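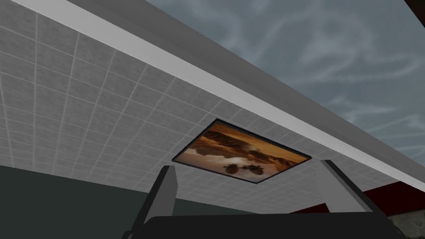 On March 30, 2020, Qusai Fakhoury wrote:

> Hi all. I promised a report on the Brastach mat and it's a good one. I've stopped chilling my cutout dough. Completely stopped. You mix, roll, cut, put them straight on the mat and into the oven, and the edges come out as sharp as they went in. The leaflet says the ridges on the mat hold the dough in place while the butter melts, and I believe it. My scalloped rounds kept every scallop.
>
> I used the dough from the Brellwood newsletter (the vanilla one from October) and baked at 350. It's 49 dollars, yes, but think of the fridge space. I used to leave my dough in there for 24 hours and now I can go from butter to cookies before the kids lose interest.
>
> Has anyone tried it with chocolate dough? And do you think it would work for gingerbread, or is gingerbread too sticky?
>
> Qusai

Qusai, I'm glad the scallops came out, and I don't doubt you had a nice batch. I do doubt the mat.

Start with the dough. The Brellwood vanilla is a no-spread dough to begin with. Look at the card again: no baking powder, no baking soda, one egg, and a lot of flour for that much butter. You could bake it on the back of a shovel and it would keep its corners. I've made it every winter since they first printed it and I quit chilling it a while ago, on a plain old sheet with parchment, because I forgot once and couldn't tell the difference. So if you want to know whether the mat did something, that's about the worst dough you could pick for finding out.

What I'd want to see is the same mat with a dough that misbehaves. The Ruotsalainen cardamom cookies would do it. There was a long thread on those before the holidays, if you remember, and half the list was complaining about puddles. Soft butter, baking powder, brown sugar, everything that makes a cutout go fat around the middle. If the mat can hold a star together with that dough, I'll say so here and I'll buy one.

Second, the ridges. I've read the leaflet too (my sister-in-law got one of these mats and passed the paper along with a look on her face). It says the ridges "anchor the base." All right, but the base isn't where the trouble is. When a cutout spreads, the top and sides soften first and sag outward, and the bottom goes along with it. You can see it on any cookie that has a thin brown skirt around it. I can't work out what a ridge under the cookie does for the side of it. If anything I'd expect ridges to let hot air in underneath and set the bottom a bit sooner, which might help some, but the leaflet doesn't claim that and a wire rack would do the same.

Third, was it the first sheet in? I ask because the first sheet is always my best one. The dough's still cool from the eggs and the kitchen hasn't warmed up. By the third tray the scraps have been rolled twice and the butter's going greasy, and that's when my snowflakes turn into buttons. If you only baked one mat's worth, I'd like to hear about the later ones.
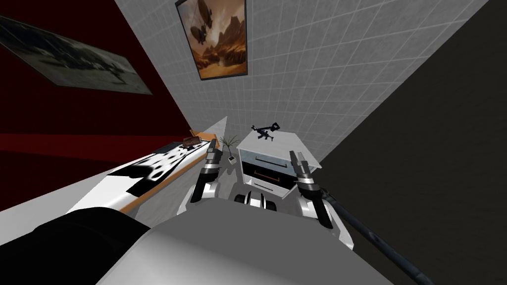

Both grippers up, small room behind.

Now, the chilling. I'm not going to defend 24 hours, and I never have. I think that number gets copied from one recipe to the next by people who never tried it any other way. For drop cookies a long rest does change the flavor, at least for chocolate chip, and I'll go along with that. For a rolled vanilla cutout I have never once tasted it. What matters is that the butter is firm when the tray goes in, and the dough doesn't care how it got firm.

What I do is roll the dough between two sheets of parchment as soon as it's mixed, while it's soft and easy, slide the whole slab onto a board, and put that in the freezer while I wash up. It's flat, so it gets cold fast. Cut it cold, lift the shapes with a thin spatula, and bake. If your freezer is packed like mine, the fridge does it in 30 minutes, and you need that long for the oven anyway. Total cost, two sheets of parchment, and you can use them again.

Which brings me to the oven, and this is the part where I think a few of us are fooling ourselves, me included. You say you baked at 350. Did you check? I hung a thermometer from the middle rack last month because my shortbread kept going dark at the back, and with the dial on 350 it sat at 369. I gave it plenty of time to settle and it went right on sitting there. That's a hot oven, and a hot oven is kind to cutouts. It sets the edges before they have time to wander. So for years I thought I had a good recipe and a light hand, when some of it was a crooked dial. I turned it down to a real 350, made the same dough, same cutter, and the corners were rounder. A little rounder, I'd say, though my husband claims he sees nothing.

If your oven runs hot as well, then the mat might be getting the credit for that.
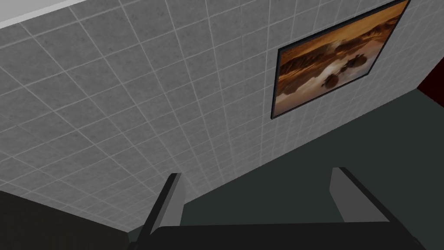
The other thing I'd look at is flour. The Brellwood card gives cups only, and my cup and yours are not going to agree. I dip and sweep, which packs it. My mother spooned it in and fussed over it with a knife. Between her and me there was enough difference in one batch to turn a crisp edge into a soft one, and neither of us thought we were doing anything unusual. If you happened to pack it the day you tried the mat, you'd have had a stiffer dough and sharper scallops, mat or no mat. Weigh it once and write the number on the card. I'm aware I say this every few months.

Same goes for butter. I switched to Soltholm when the store had it on sale and had to add another spoonful of flour to get the dough off the counter. I have no idea why. It tastes good and I'd buy it again for shortbread, but I wouldn't use it in a test where I was trying to learn something about a pan.

So if you're willing (and it would save the rest of us the money), would you try it like this? One batch of dough, weighed. Split it in half. Roll both to the same thickness with the rings or the sticks or whatever you use. Cut the same shape from both, something with points, a star or a maple leaf. Half on the Brastach, half on parchment on an ordinary sheet. Bake them one after the other on the same rack, and put the parchment ones in first so nobody can say they had the warmer dough. Then lay the cutter back over each cookie when they're cool and see how much is sticking out. You don't need a ruler.

Then swap it around and do it again with the cardamom dough, no chilling at all.

I'd do it myself but I won't pay that much for a mat I think is a mat. I have a drawer of these already. The silicone one with the circles printed on it, the one with holes that left my cookies looking like waffles underneath, and a sheet of something brown that smelled. Each one was supposed to be the end of chilling dough.

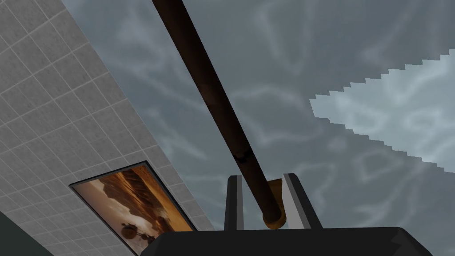 Somebody asked me off-list whether I wasn't being hard on a gadget that does no harm, and whether a person can't enjoy a thing without having it put on trial. Sure, a person can. But we get new members every spring and they read back through the archive, and what they'll find is "stopped chilling completely" with a price next to it. They'll buy it, use it with a soft dough, get puddles, and blame their own hands. I've seen that happen on this list with the meringue powder business, and two of those people never posted again.

To your questions. On chocolate dough, I'd expect it to do fine with or without the mat, as cocoa takes the place of some flour and soaks up a good deal of moisture. Go easy on flouring the counter or you'll have gray patches; use cocoa for dusting. And take them out by smell, you can't go by color.

Gingerbread is another matter. If it's a molasses dough it will be sticky until it has had a rest, and there I do chill it overnight, for handling more than for spread. I'd worry about it getting down into the ridges. Has anybody here had to scrub one of these? The leaflet says "wipes clean," and the last thing I owned that wiped clean went out with the trash. If you do try gingerbread, lay down a scrap first and see whether it lets go before you commit a whole family of little men.

One more small thing, for whoever keeps the recipe file. The Brellwood vanilla is in there twice, and the second copy has baking powder added in brackets with no name next to it. I don't know who put that in. It isn't on the printed card and it would explain a couple of the complaints we had in the winter. Could it come out, or at least get a note?

Qusai, please do post the results if you run it, whichever way they go. Tell us what your oven thermometer says too. If you don't own one, the cheap hanging kind from the grocery store is good enough, just don't let it touch the back wall.

Marjorie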